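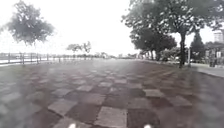
Checkerboard promenade, water side to the left, tree side to the right. Forward view from the robot.

Outdoor Mobile Robot Operation in Public Walkways
Route Inspection Checklist with Comments
Site: Belness waterfront promenade
Unit: Drosero 2, unit number 332
Checklist reference: 3518
Inspector: Zainab Odukoya
Safety operator: Patricio Sosa
Reviewed by: Gisela Núñez, Cabral Field Safety Office

Scope

This checklist applies to supervised travel of one wheeled robot on a pedestrian route. It must be completed before the unit is released for travel under its own control, and again whenever the route, the software version or the safety operator changes. Entries are marked Pass, Pass with comment, Open or Not applicable. An Open entry in Section A or Section B prevents release.

Section A. Route and surface

A1. Surface is paved and continuous over the full width of the travel lane.
Pass. Large square tiles in two alternating colors.

A2. Surface is free of standing water, ice, oil and loose material.
Pass with comment. The paving has a damp or slightly reflective look in the forward view. The operator is to walk the lane on foot before release and apply the wet-surface speed limit until the inspector clears it.

A3. Joints and level changes are within the limit given in the unit manual.
Open. Tile edges are too soft in the forward view to judge joint height. Joints are to be measured by hand at the start point, the turnaround and each place where the tile pattern is interrupted.

A4. Surface pattern does not cause false obstacle reports.
Pass with comment. Strong light and dark contrast between neighboring tiles has caused short stops on other routes. Any stop without a physical obstacle must be logged, with the tile color ahead of the unit noted.

A5. Drop-offs, curbs and edges are identified and kept outside the travel lane.
Pass with comment. A raised strip or curb borders the walkway on the right. It has been entered in the route map as a no-go edge.

Section B. Boundaries and people

B1. Open water is separated from the walkway by a fixed barrier.
Pass with comment. A low metal railing with upright posts runs along the left side. The railing was built for pedestrians and must not be counted as a restraint for the robot. A virtual boundary is to be set on the land side of the posts for the full length of the route.

B2. Gaps, gates or steps in the barrier are recorded.
Open. The far stretch cannot be assessed from the start position. Damián Gallardo will walk the railing and enter any opening in the route map.

B3. Pedestrian traffic is low enough for the approved speed.
Pass with comment. No people are clearly distinguishable on the promenade in the attached view. This does not replace the operator's own check immediately before each run.

B4. The robot yields to all pedestrians, cyclists and animals.
Pass. Yield behavior was confirmed in the yard test in March.

B5. Notices are in place at both ends of the route.
Open. Notices have been ordered and are to be set on the tree side, clear of the walking line.

Section C. Sensing and visibility

C1. Forward view is unobstructed.
Pass with comment. Two small white parts of the unit's front body show at the lower edge of the view. They are to be masked in the obstacle detector and the mask checked after any work on the front cover.

C2. Image sharpness is adequate for remote supervision.
Pass with comment. The view is soft, more so toward the corners. Clean the lens and repeat the check. If the corners remain smeared, remote supervision alone is not permitted and the operator must stay within three meters of the unit.

C3. Overhead cover and its effect on positioning have been considered.
Pass with comment. A broad tree canopy arches over the right side of the walkway. Position error is to be recorded under the canopy and again in the open — the two results are to be reported separately.

Section D. Stop functions and release

D1. Emergency stop on the unit tested.
Pass. Tested 3 times.

D2. Wireless stop tested at maximum working distance.
Pass. Tested by Patricio Sosa with the Drindamo handset.

D3. Stopping distance measured on this surface.
Open. To be measured on both tile colors.

D4. Incident contact named and reachable.
Pass. Pascual Villalba, duty supervisor.

Result

Not released. Items A3, B2, B5 and D3 remain open. The unit may be moved on the promenade under manual control only, at walking pace, with the operator between the robot and the railing.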